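Carnet atelier, 22 février 2023
Poste Tendance, matin + un bout d'aprem

Repris avec Revathi là où on s'était arrêtés. Sujet : le petit rangement du plateau blanc (feutres, brosse, bricoles), que l'équipe de Trostham faisait à la main entre deux séries. 14 passages prévus, 5 notés pour l'instant, le reste demain si la salle est libre.

Réglages : vitesse d'approche baissée, ouverture des doigts inchangée. Programme Stulamel, rév. 7. Reflets du plafond toujours pénibles sur le blanc, a voir pour un store ou un film mat. Bon de commande 3495 pas encore signé.
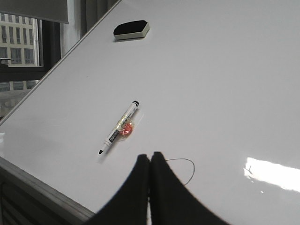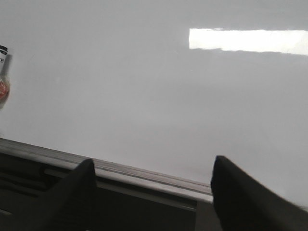
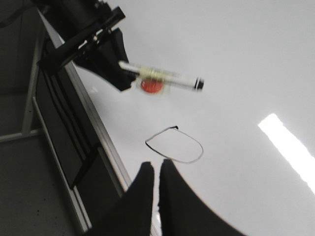
Plateau blanc vu des poignets. Dernière vue : feutre tenu par l'autre bras, au-dessus du contour tracé en noir.

Coté gens. Jayanthi a demandé qui remet les choses en place quand le bras s'arrête. Bonne question, pas de réponse écrite. Aujourd'hui c'est celui qui passe, donc toujours les mêmes. Elle veut que ça figure sur la fiche de poste, avec le temps compté. D'accord avec elle.
Autre point : les opérateurs perdent la petite pause que faisait le rangement. Deux me l'ont dit séparément. À remonter avant la réunion Raju, sinon ça sera oublié.
Formation : une demi-journée suffit pas, Revathi dit une journée pleine, arrêt d'urgence compris.

A faire : refaire le contour plus épais, imprimer la fiche, rappeler l'élec pour la prise du fond.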